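Sendthorpe Shared Workshop forum > Projects > Arm for the welding bench, sim first, metal later

kanchan_b
Hi all, and thank you to everybody who stayed late to help me clear the end bench. I promised I'd write up where the arm has got to, so get yourself a coffee, because I do go on a bit.

The short version is that I want a small arm that can pick up the 1 kg packages of welding rod and put them back on the rack by type. Dinesh talked me into doing the whole thing in simulation before I cut any more aluminum, and after grumbling for a week I have come around completely. I've now got a room, a table, a pedestal and the arm all modeled, and I can ruin as many pretend packages as I like without my husband asking what happened to the good tabletop.

The fingers are the pointed, open-middle kind. I like them because they're light and they give me a clear look down past the tips. What I can't decide on is the opening. Right now I have it at 93 mm and I'm fairly happy, but I'd love to hear from people who have lived with a gripper for longer than I have.
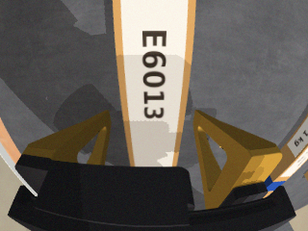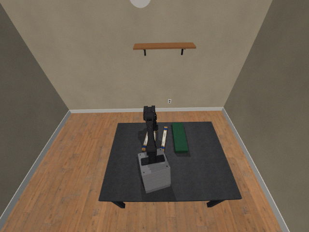 Both from the simulator. The first is the view down at the gripper with the E6013 between the fingers, the second is the whole room from up high with the green block on the table.

Settings, for anyone following along: default friction, gravity on, one ceiling light, and the Gilex motor limits copied straight off the sheet. I haven't touched anything clever yet.

dinesh_s
Lovely to see it moving along, Kanchan! I'm very glad you kept the shadows turned on. I know they slow things down on your old laptop, but look how much darker that label gets from the "6" downward. If you're planning to have the software read the rod type, you want it to struggle with that now, while you're sitting in a comfy chair.

My one suggestion would be to start with the block and leave the printed packages until later. A plain box is such a friendly thing to learn on. When I did mine in April I ran 196 grasps on a block before I let myself try anything with a label, and I was a much calmer person for it.

morsy
Going to disagree with Dinesh here, politely, as he still has my clamps. A block teaches you to pick up blocks. Rod packages are long and they're heavy for their size, and if you grab one away from the middle it wants to swing down at one end. I'd go straight to the packages, get the weight right in the model, and accept an ugly first month.

I'd also question those pointed tips. Fine for getting in between things, but there isn't a lot of flat area up there to hold a kilo. Have you thought about pads?

dinesh_s
The clamps are on your shelf, Morsy, they've been there 2 weeks.

I take the point about the weight, but if the thing misses a box by an inch, you want to know whether it's the arm or the reading of the label. Start with both and you'll be guessing.

brandon
Long-time reader, first build here, so go easy on me. Is 93 mm measured at the tips or further down the finger? I printed a set last winter and measured at the wrong end – had to do the whole lot over again.

kanchan_b
Brandon, at the tips, and welcome! Please don't be shy, we've all printed something twice.

Morsy, pads are a good idea and I'm a little cross I hadn't thought of them. I have some rubber sheet left over from the drill press mat, so I'll add a thin layer in the model and see what it does to the grip. Dinesh, I'm going to be a coward and do a bit of both: the block in the evenings, then packages on the weekend when I have the patience. I'd like to get to roughly 1,000 tries in all before I order the real motors.

morsy
That's a fair compromise. Put a swing check in while you're at it, so you log the angle when it lifts. And found the clamps, thank you.

kanchan_b
Will do. I'll be at the shop on Sat 18 November with the laptop if anybody wants to look over my shoulder. I'm bringing the lemon cake again, and Brandon, bring your printed fingers, both sets if you still have them.

brandon
Still got both. See you there.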